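Jun 23, 2021
By Vsevolod Moroz

Trikine releases Shezi 11, a grasp planner that admits when it is unsure

Trikine today released version 11 of Shezi, its planning software for two-handed robots. The new version decides which hand should pick something up, how the fingers should close on it and what the other hand ought to be doing in the meantime. Earlier versions were strong on the first two points. On the third they tended to wave.

Shezi 11 was developed almost entirely in Stasby, Trikine's in-house simulator, where a dropped tomato costs nothing and never has to be scraped off a gearbox. The test set is built on kitchen-table clutter, and root vegetables feature in it more heavily than anyone at the company had planned.

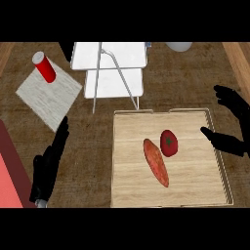

Vsevolod Moroz
Head of Planning Software, Trikine

A sweet potato lying almost against a tomato is the sort of problem Shezi 11 was written for. One is long and rough, the other round and glossy, and a hand coming in from the side has to take one without shoving its neighbour across the tray. The previous planner treated both as obstacles with a preferred colour. The new one scores each possible grasp for how much it is likely to disturb whatever is next to it, then throws out the worst before any joint moves.

It also keeps a running figure for its own doubt. When fingers hide most of an object, the perception module no longer fills in the missing part with cheerful guesswork. It widens its estimate and asks the planner to slow down. Customers who have watched an arm proceed at full speed on the strength of a bad guess will know why we bothered.

"We spent years making the software confident and 11 months making it less so," said Moroz. "The second job was harder, and the demos are slower to watch. I recommend them anyway."

The release was tested on 400 simulated table layouts. Shezi 11 completed the set task in all but 49 of them. The version before it failed on 108. Trikine is publishing the full list of failures with the release, including a run of nine in which the planner picked the correct object and then held on to it until the clock ran out.

Holding on is now treated as a stage of its own. Once a hand has closed round something, Shezi 11 plans again from the new shape of hand and object together, with shelf legs, tray rims and the other arm all counted as things to be missed. 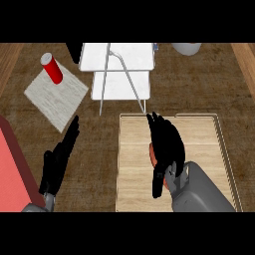
What is in the release

– The Shezi 11 planner, with two-hand allocation switched on by default.
– Sevine, a replay tool that lets engineers step through a run and see which grasps were rejected and on what grounds. It was built for our own arguments and has settled several.
– The Stasby table layouts used in testing, with the awkward ones left in.
– A revised set of control settings for multi-fingered hands. Old settings files will load, with a warning that is longer than it needs to be.

Availability

Shezi 11 is available now to existing licence holders at no extra charge. New licences will go on sale in July. Sevine can be used without a Shezi licence, though it will have rather less to replay.

Support for layouts with moving objects is planned for a later version. Trikine has not set a date for it – the planner has views on things that roll, and they are still being looked into.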